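Company > About Us > How We Work

About Us: The Jaw Fault and What We Changed
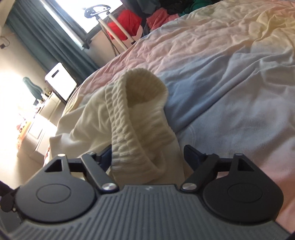
Clulik builds and services hand-held grippers and the small arms that use the same jaws. Most of our work is with soft goods: knitwear, towels, bedding, anything that folds, stretches and catches. We were started by Reinhold Pfeiffer and his brother Hartmut in a rented unit behind a tire shop, and both of them still work here. Reinhold runs the machine shop. Hartmut handles purchasing and answers the phone in the morning.

Customers who look us up usually find two things, our parts list and the notice we put out in April. We get asked about the notice often enough that it belongs on this page.

What happened

In April a jaw on one of our arm-mounted grippers failed to open on command at a customer site. The customer is Bridasov, a garment sorting business that had been running our equipment on its knitwear line. The jaw had closed on a sweater cuff and stayed closed. The arm went on to its next position with the sweater still held, the sleeve wound around the wrist joint, and the arm kept pulling until the motor tripped.

An operator reached in to free the sleeve. The arm was stopped but the jaw was still under load, and when the fabric came loose the linkage snapped shut on two of her fingers. She had bruising and a cut that needed stitches. She went back to work the following week. We are sorry that she was hurt by something we built.

What we found

Imke Schmieder, our head of testing, drove out the same afternoon and brought the gripper back. She and Timo Lenz took it apart on the bench and found two separate faults.

The first was mechanical. A pivot screw had backed out far enough to let one linkage arm sit at a slight angle. Under light load it moved freely. With a thick rib knit between the pads it bound up and would not release. The screw had been installed without thread locker. Our assembly sheet called for thread locker, but the sheet had no box to check for it, and we could not show who had applied it to which unit.

The second was in the software. The controller sent the open command and then assumed the jaw had opened. It did not read the jaw position before starting the next move. That was our decision, made years earlier to save cycle time, and it was a bad one. With a position check in place the arm would have stopped with a sweater in its jaw and no one would have needed to reach for anything.

We went through our service records after that. Of 2656 grippers shipped with that linkage, 66 had come back at some point with a note about sticking or slow release. We had treated them as wear and replaced the pads. We should have looked harder at the pivots.

What we changed

Every pivot screw is now locked, torqued and paint-marked, and the person who does it signs for that unit. A mark that no longer lines up means the screw has moved. Operators can see it without tools.

The controller reads jaw position after every open and close command. If the reading is wrong, the arm holds still and the alarm light comes on.

Arm-mounted grippers now have a manual release on the side away from the fingers. It takes the load off the linkage before anyone touches the fabric. The release kit is free for older units, and so is the labor if you send the gripper to us.

We also changed how we test. Before April, most of our testing was done with cut fabric squares on a flat bench. Squares do not have cuffs, drawstrings or sleeves that hang down and wrap around things. Isauro Gallegos put together a new set of trials using whole garments in ordinary rooms, picked up by hand-held gripper from beds, chairs and dresser tops, over and over, until we had a decent record of how the jaws behave on bulky knits. Ribbed cuffs and rolled hems are still the hardest thing we ask a jaw to let go of. A new linkage has to get through those trials before it goes on an arm.

Hrynyshyn, the outside inspection firm we use, reviewed the new procedure and asked for one more change, a shorter interval between pivot checks on units that run more than one shift. We made that change.

Where things stand

Retrofit work is still going on. Up to 18 grippers a week come through the shop, and we send a loaner if your line can't wait. Bridasov is running again with the updated jaws. Ekero, our distributor for the northern accounts, can do the screw check on site but does not install the release kit, so please send those units to us directly.

If your gripper sticks, even once, stop using it and call. Do not pull on the fabric. Press the stop, cut the power at the controller, and use the manual release if the unit has one. If it doesn't, leave the garment where it is and ask for Imke or Timo. A ruined sweater is not a problem for us and we will say so to your supervisor if that helps.

Service reports, including this one, are kept at the front office and we will mail a copy to any customer who wants it. Please have the serial number of your unit ready when you call.

Print this page | E-mail this page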